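Everyday Machines > Part Two: Small Jobs > Chapter 4

Chapter 4. Putting the Kettle On

Reading time: 5 minutes

Last updated: 2022-03-05

Most of us, if asked when the first proper household robot will arrive, picture something rather grand. It cooks a Sunday roast, perhaps, or changes a bed, or takes the children's boots off at the back door. I should like to begin this chapter a good deal lower down the ladder, with a drink. Pouring one is a job that a child of five can nearly manage and that a grown-up can do half asleep, and for that very reason it makes a fine place to start asking what machines can and can't do around the house yet.

You met the Curnorex dishwasher loader in Chapter 3, and you may remember how it was helped along. The racks never changed, the plates were all of one size, and somebody had scraped them first. When the Goria canteen tried it with their own mixed crockery, the loader dealt with 158 pieces out of 298 before the kitchen staff lost patience and did the rest by hand. I don't bring this up to be unkind (I was rather fond of that loader!) but to remind you of the question we kept coming back to: how much of the work is the machine doing, and how much has been done for it beforehand by arranging the room?

Keep that question beside you as we turn to the drinks table. A dispenser looks like a simple enough thing, and from our side of it, it is. You hold a glass under the spout, you move the lever, you stop when there's enough. But try saying each of those steps slowly, as though to someone who had never owned a hand. The glass has to sit beneath the spout and not merely near it. The lever wants a firm push, while the glass, only a few inches away, wants a gentle touch. And the stopping, which we do without a thought, means keeping watch on a level that rises behind ridged and shiny walls.
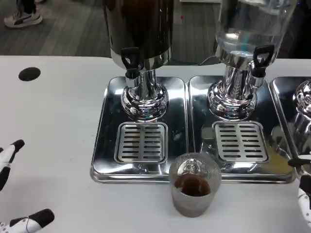
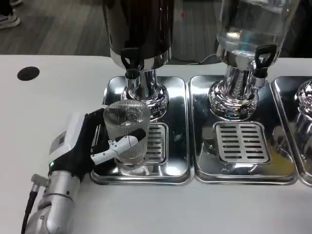
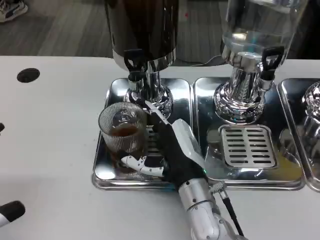
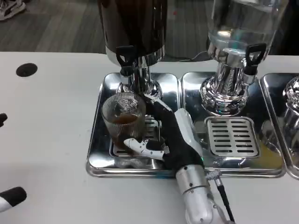 4.1 What makes a glass difficult

Let us take the glass first. Clear things are a nuisance to any machine that finds its way by camera, because so much of what the camera picks up is really the background showing through. Polished metal brings its own trouble, for it offers a second, bent copy of everything close to it. Put the two together on a drinks table and you have given the machine a puzzle that your own eyes solved years ago and have never mentioned since.

Touch comes next. When you pick up a tumbler you squeeze a little, feel whether it slips, and squeeze a little more, all in less time than it takes to read this line. Themba Naidoo, whose notes on the Cele kitchen trials I have leaned on throughout this part of the book, puts it in a way I like very much: "We spent April teaching it to hold on, and then we had to start again and teach it to let go." A glass released too early tips. Released too late, it gets dragged along by a finger, and there goes the tea.

Then there is the matter of doing two things at once. You may steady a glass and work a lever with the same hand, or share the job between two, and you will swap from one way to the other without noticing. For a machine these are separate plans, and each has to be learned or written out. The Cele team tried both and kept records of 595 pours. Their tidiest results came from the plainer plan, where the glass was set down on the grate first and left alone while the lever was moved. I'd call that good sense, and I have since taken to doing it myself.

So, can the machines do it yet? My own answer is a cautious yes for the pour and a no, for the present, for everything wrapped round it. Somebody still fills the urn and wipes the trays. Somebody notices that the tea has stewed, or that Grandad takes his weak. The Rillar household study, which we shall come to in Chapter 6, found that families were quite ready to forgive a slow machine but grew cross with one that needed fetching out of trouble, and a drinks table has plenty of small troubles in it.

4.2 Before you read on

Make yourself a cup of something, and make it slowly. Write down each thing your hands do, including the ones that seem too silly to write, such as turning the handle of the mug to face you. Then go back through the list and mark every step where you looked, and, with a different mark, every step where you felt. Keep the page safe, as we shall be using it in Section 4.3, where the two kinds of step are taken in turn, beginning with looking.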